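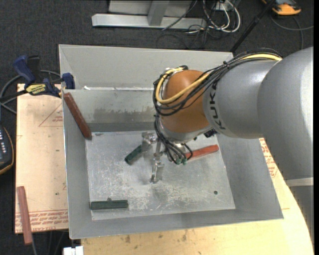

4.2 Dust, grazing and the shared land above Tristmont

We had expected the household interviews to be mostly about noise. The limestone quarry run by Zerora blasts in the early afternoon, and windows on the upper lanes of Tristmont rattle when it does. What people wanted to talk about was grass. In 56 households we were walked out to the back wall, sometimes before we had sat down, and shown what grows on the common and what used to grow there. These conversations changed the study a great deal, and we are very glad they did.

The common is held jointly by the families of the upper lanes and has no single title. Under the old arrangement each family could graze animals from March until the first snow, and the right passed with the house. When the haul road to Skasport was widened, compensation was worked out on titled plots only. Families with a field beside the road received a payment; families who used the common, often a much larger area in practice, received nothing. Most of those we spoke to did not object to the road as such. They objected to being told that the land had no users.

Our dust measurements were designed around this complaint. We set out collecting dishes along lines running uphill from the road, and residents helped us choose the places, steering us away from two hollows where the wind does odd things. Over the dry season we gathered 626 samples, far more than we had hoped for. Dust fall was heaviest beside the road, as anyone would guess, but it stayed well above the level at our comparison site in the Moodley valley for 400 metres uphill. That takes in nearly all of the lower common, including both springs where the animals drink. Figure 4 gives the full set of values by distance.

The really exciting part is how closely these results match the sketch maps drawn by herders before any sampling took place. We had asked them to mark where sheep refuse to graze in late summer. When we laid the sketches over the dust readings, the marked areas and the heaviest dust fall shared almost the same upper edge, with one exception on the eastern slope. There the herders had marked a strip where our dishes caught very little. We went back and found that the strip lies below an old spoil heap – fine material may be washing down it in heavy rain, and a dish raised on a post would miss that completely. We did not test for run-off and cannot say more, but it is a lovely question for a follow-up study.

Some caution is needed. Our sampling covered only one dry season, and rainfall that year was low. Dust fall is also a measure of what lands, and tells us little about what people breathe. Seven households left the study when they moved down to the coast for work, and their parts of the common are thinly covered as a result. We have kept their interviews in the analysis of land use but left them out of the comparison between maps and samples.

Even so, the pattern is strong enough to bear on how compensation is decided. A boundary drawn at the edge of the titled plots leaves out most of the ground where dust settles, and it leaves out the people who know that ground best. Section 4.3 turns to the water from the two springs.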